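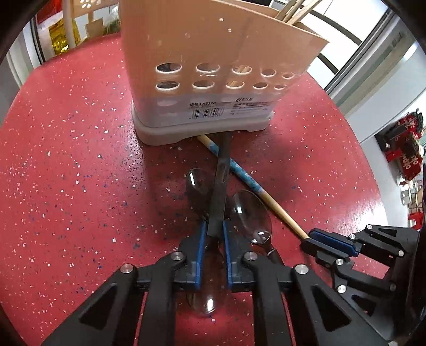
The Left Hand

The manual said to service the grippers every 2,000 closures, and I had stopped believing the manual back in September, when it told me to tighten a screw the grippers didn't have.

Renzo believed it. Renzo Sanna had a laminated copy at his end of the bench in Cletivthorpe and he would put a finger on a line and read it to me.

"Pads are a consumable," he read. "Loss of grip on smooth objects indicates pad wear."

"Or it indicates something else," I said.

"It doesn't say something else."

We had one pair, left and right, black arms and blue rubber pads, the kind you hold yourself and squeeze while the software keeps track of what your hands are doing. Later on the Leone arm in the back was supposed to do the same thing on its own. I had my doubts about the Leone too, but it wasn't my job to have them out loud. My job was to keep the hands working so that the people at Uvside who paid for all this could be sent their table settings, spoons and chopsticks in and out of a plastic holder.

The left hand was dropping spoons. It never dropped chopsticks. You could pinch a chopstick by the thin end and wave it at the window and it would stay where it was. But a clear plastic spoon would start out upright, and then somewhere between the table and the holder it would turn, slowly, the way a person turns in their sleep, and go.

Renzo had already priced the pads. Flultley wanted 399 for a set.

"For rubber," I said.

"For matched rubber."

"What's it matched to?"

He looked at the laminated sheet. It didn't say.

I called Flultley anyway, because if you don't call they ask you later why you didn't. The man on the line was friendly and asked for the closure count. I read it to him off the screen: 1,290. He said that was early for pads. I said I thought so too. Then he said that in his experience it was usually the pads, and would I like him to send a quote, and I said we had the quote.

"Have you cleaned them?" he said.

I had cleaned them with alcohol, and with water and dish soap when the alcohol did nothing. I had even swapped them, left pads onto the right hand and right pads onto the left, which took most of a morning, and which I now brought up with some satisfaction.

"And the fault moved?"

"The fault stayed where it was."

There was a pause with typing in it.

"So it could be the pads on both," he said.

I thanked him and hung up. Renzo had heard my half of it and wanted the rest. I gave it to him straight, and he nodded at the part about both sets, and I saw him write 798 on the corner of his pad.

Gemma Sala came in around lunch to get her coat. She did the actual sessions, hours of them, both hands going, and she had never once been asked about the left hand by anybody with a manual. I hadn't asked her either. I'm not proud of that.

"It clicks," she said.

"Clicks when?"

"When I close it on something skinny. Not loud. I feel it in my fingers more than I hear it." She had one arm in the coat. "I thought they all did."

"Does the right one?"

She thought about it. Then she took the coat off again, sat down at the red table, picked up both hands and closed the right one on the end of a chopstick. Nothing. She closed the left on a spoon.

"There," she said.

I hadn't heard it. I put my thumb on the linkage, across the round heads of the pivot screws, and asked her to do it again. The first three times I felt only the arms moving under my thumb the way they ought to. On the fourth I moved over toward the end of the row and there it was, a tiny step, like a stair that's a hair lower than the others.

A pivot shouldn't step. If it does, then one jaw arrives before the other, and if one jaw arrives first the pads don't meet the spoon flat. They meet it along an edge. A chopstick is round and doesn't care much. A spoon handle is flat and slick and it will pivot on that edge until it's out.

That was my theory. I have had theories before, and I've bought parts on the strength of them, so I kept this one to myself and got out the small driver.

The screw turned. That was wrong by itself, since it was supposed to be locked with thread compound and I should have had to work at it. I backed it all the way out and held it under the lamp. The threads were bright and clean from one end to the other. I have seen a lot of screws with old compound on them, flaky stuff that gets under your nails, and this one looked like it had come out of the bag that minute.

"So they forgot it," Gemma said.

"Or somebody here had it out and forgot it."

We both took care not to look at Renzo, who was on the phone with the people at Uvside, telling them 98 percent uptime. I don't know where he got that. He may have counted the hours the thing was switched on.

I put one drop of compound on the threads. The manual says two, but two drops will creep into the bearing and then you've got a hand that won't open, and I've seen that as well. I ran the screw down until the arm dragged, then backed it off until the arm just barely quit dragging. There's a torque figure for it, in a table, in a unit our driver isn't marked in.

Then it had to sit overnight. Renzo didn't care for that. He asked if we could run chopsticks in the meantime, with the right hand only, and I said we could, and Gemma said she was going to lunch.

In the morning the compound had set. I opened and closed the left hand with my thumb on the linkage for a good long while, longer than I needed to, waiting for the stair. Gemma stood the cutlery holder back on the table, laid out the clear spoons with a chopstick alongside, and took a hand in each of hers.

She lifted a spoon by the handle and held it there, bowl down. We watched it. It's a stupid thing to watch, a spoon.

"Well?" said Renzo, from the door.

"It's holding," she said.

"It held last week," I said. "For a bit."

"So do I order the pads or don't I?"

I told him to wait. He asked how long, and I said until it had dropped one or until it got to 2,000, whichever the thing felt like doing first. He wrote that down, or wrote something down, and went off to find out if the quote had a date on it.

Gemma was still holding the spoon up. She had her head tipped toward the left hand, listening.

"Do the other one," she said. "While you've got the driver out. I want to see if that screw turns too."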